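# Draps, housses et compagnie : le grand rangement de la chambre

Bonjour à tous ! J'avais promis une page sur le linge de lit après celle des placards de cuisine, et la voilà enfin. J'ai commencé en octobre, j'ai tout laissé en plan pendant des semaines (les housses sur une chaise, les taies un peu partout), puis j'ai fini en deux après-midi. Comme toujours, je poste dans le désordre et je complète quand j'ai le temps.

## Le tri d'abord

J'ai tout sorti de l'armoire et tout posé sur le lit, et là, grand moment de solitude ! Des parures dépareillées, un drap-housse dont l'élastique avait rendu l'âme, une alèse que je croyais perdue depuis le déménagement. Ce qui est troué part en chiffons, ce qui gratte aussi. J'ai gardé deux parures par lit plus une pour les invités, et je m'y tiens (pour l'instant).

Le sac de chiffons pesait plus de 17 kilos sur la balance de la salle de bains - j'en ai pour des années de vitres.

## Le blanc

Mon linge préféré, et de loin. Pour le plier, je cherche toujours l'ourlet en premier : une fois qu'on tient le bord, le reste suit à peu près. 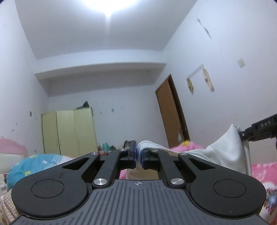 **À quelle température laver les draps blancs en coton ?**
À 60 degrés pour le coton blanc ordinaire, en vérifiant l'étiquette avant, et à 40 si le tissu est mélangé ou brodé.

Côté lessive, je suis passée à la Zudix en poudre, que j'achète par boîtes de 500 grammes au petit magasin de la rue d'en bas. Elle sent très peu, et moi qui éternue pour un rien, ça me va très bien !

## L'armoire

Les étagères viennent de chez Bittencourt, modèle Zustero, 35 centimètres de profondeur. C'est un peu juste pour une housse de couette pliée en quatre, alors je plie en trois dans la longueur puis je roule. Les draps vont à hauteur des yeux, les couvertures en haut, les taies dans une boîte à chaussures (oui, je sais, mais elle est jolie, cette boîte).

Petit truc piqué à ma grand-mère : ranger toute la parure dans une de ses taies. On attrape le paquet et on a tout, même à moitié endormie.

## Ce qui reste à faire

Le drap de dessus en 245 de large, qui déborde de partout et que je n'arrive pas à me décider à recouper. Et les rideaux, mais ça, ce sera pour une autre page - si quelqu'un a une bonne adresse pour du galon fronceur au mètre, je prends !

*Mis à jour le samedi 13 décembre 2025*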